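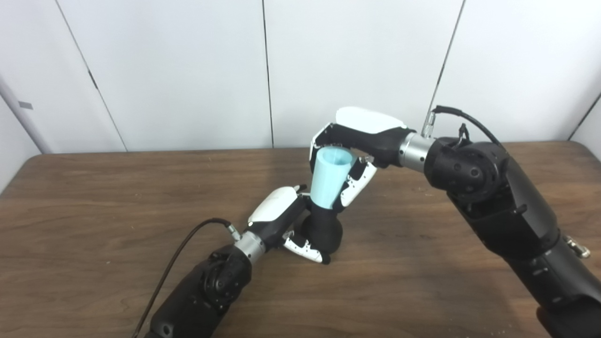 Section 2 - Table and first setup

Read this bit before you put anything on the table. Takes 10 minutes, less if someone helps.

What you need
The table. A soft dry cloth. The cup and its base. Felt pads from the Rivholm bag.

1. Pick the spot. Level floor, long side parallel to the wall. Leave a gap behind so the table edge doesn't rub the panels.

2. Stick the felt pads under the legs. Press hard, count to 10.

3. Wipe the wood. Always with the grain, never in circles. No spray polish - it leaves a film and things slide.

4. Check for wobble. Push down on each corner. If it rocks, turn the foot under that corner until it stops. Quarter turns only.

5. Set the base down first, near the middle of the table. Round part at the bottom, neck pointing up. Hold it by the round part, not the neck.

6. Put the cup on the neck, narrow end down, open rim up. Straight down, light push. Don't twist.

7. Let go slowly. If it leans, lift the cup off and seat it again. Two trys is normal.

Note: the Trelier cup and the Fleury cup look alike but the Fleury is a hair wider at the bottom and will sit crooked. Check the name on the box.

Note: taking it apart is the same thing backwards. One hand on the base, other hand lifts the cup. Never pick up the whole thing by the rim.

CAUTION - Keep the set at least 50 cm from the table edge. It tips easy if bumped.

CAUTION - No hot liquids in the cup. No liquids at all if it's on the base.

Cleaning
Cup: warm water, mild soap, dry it right away. Base: damp cloth only, dont soak it. Table: see step 3.

If the cup sticks
Hold the base still and rock the cup gently side to side. Still stuck, leave it alone and write to Guvlow parts, attention Niall Kerr. Give the part number, 92 for the cup, and say which box it came in.

Spare felt pads are on page 10.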